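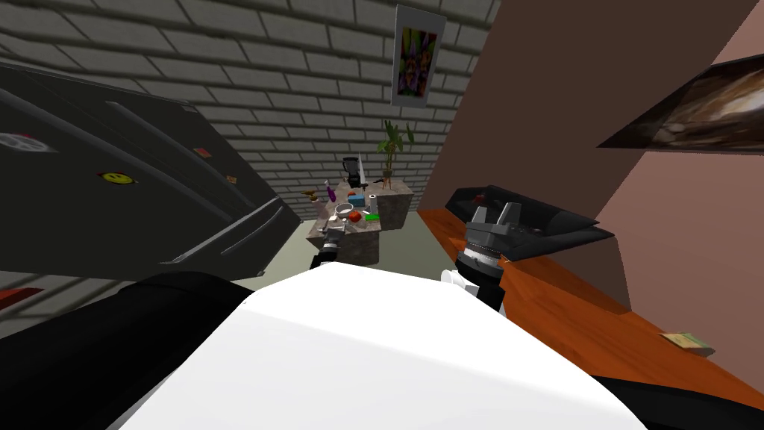
Skitia storefront theme: progress report to the Coltbridge fund
Thursday, December 14, 2023

Work completed

The product grid, basket and checkout templates are finished and run on the current release of the shop plugin. Horgan has moved its full catalogue of 2000 items on to the test site. Category pages now load in 410 milliseconds, against a target of 300. The remaining delay comes from the price filter, which still queries every variant separately.

Plalow has tested the checkout with a screen reader and reported six faults. Four are closed. The other two concern the postcode field and are with the developer.

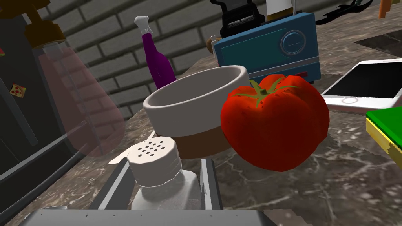 Changes to the plan

The wish list has been moved to the second release. It depended on customer accounts, and the account pages were rewritten after the plugin update.

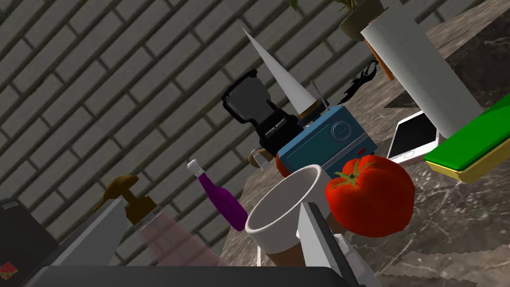

The time released has gone to the import tool, which now accepts spreadsheets with missing stock columns and logs each skipped row. Spending remains within the agreed budget – no transfer between headings is requested.

Next period

The price filter will be rebuilt on a single cached query, then tested again with the Horgan catalogue.

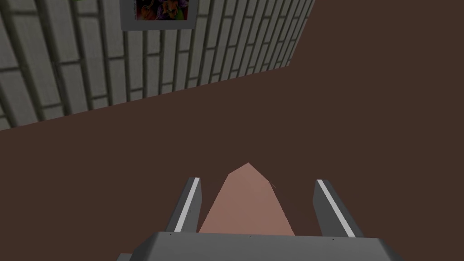

Translation files will follow once the wording of the error messages is fixed. Public release is still planned for March.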